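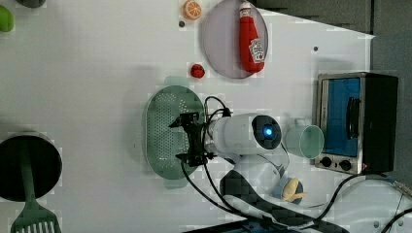

Our project looked at how online shops selling nicotine gum and lozenges ask their visitors for their age, and what happens when the visitor gives an inconvenient answer. We picked the topic in August, when it still sounded easy. The usual method is a box that asks whether you are old enough, with a large button for yes and a smaller, grayer one for no. As a barrier it belongs in the same family as a green toy-kitchen sort of colander, the oval kind with a grid of small holes in the base and a little handle at either end. It has a definite shape and most things go straight through it.

Which shops we used

There are 4 shops in the study: Tillo, Iltora, Altıntaş and Gumance. All of them sell quitting aids directly to customers and all of them have a page called Our Story. We read every Our Story page, which was not required by the assignment and earned us nothing. Tillo and Gumance sell only gum. Iltora adds lozenges and a tin to keep them in. Altıntaş sells gum, lozenges, tea, and a candle that is supposed to help with evenings.

Method

We opened 133 product pages and wrote down whether an age question appeared, where it appeared, and whether it came back after we cleared the browser. Each page was opened on a laptop and then on a phone. The work was split between 2 people. My partner, Henrike Stöcker, took Tillo and Gumance, and I took the shop with the candle. Iltora was shared, and we disagreed about it for most of a Saturday.

The disagreement was over what counts as an age question. Iltora puts a line in the footer saying that by scrolling you confirm you are an adult. Henrike wanted it recorded as a gate. I pointed out that you have to scroll to find it. We settled on a separate column called "footer," and the spreadsheet has been slightly uglier ever since.

What we found

Tillo asks once, on the front page. Anyone arriving from a search engine lands directly on a product and is never asked at all. Gumance asks on every page, including the page for its privacy policy, and forgets the answer each time. By the end of the afternoon Henrike had confirmed her age so often that she said she felt older.

Altıntaş has the strictest version. It wants a date of birth, typed in full, and it refuses anyone too young. It then leaves the form open with the rejected date still in it, so that the visitor can consider whether they were perhaps born earlier. The second attempt went through every time we tried it. 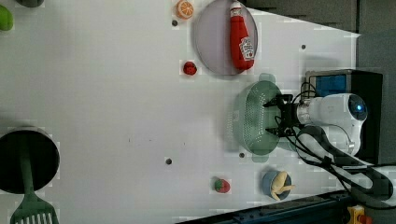

Figure 2. Black gripper on the rim of a pale green colander.

We also asked 30 classmates to look at screenshots of the gates and tell us which shop they would trust most. Altıntaş won comfortably. Several people said the date field looked "official." We did not tell them about the second attempt until afterward, and a few said they would still pick it, on the grounds that at least it had made an effort.

Problems with the study

Gumance redesigned its site in the middle of our data collection. The old pages and the new pages are both in the table, marked O and N. None of us placed an order, so we can't say whether any shop checks age at checkout or on delivery. Our classmates are also a poor stand-in for people trying to quit smoking, most of them having never started.

If we did it again

We would take screenshots of everything from the first day. We would agree on the columns before filling them in. I would also ask to swap shops, having now received the Altıntaş newsletter every morning at 6:15 with no working way to stop it. The unsubscribe page wants my date of birth.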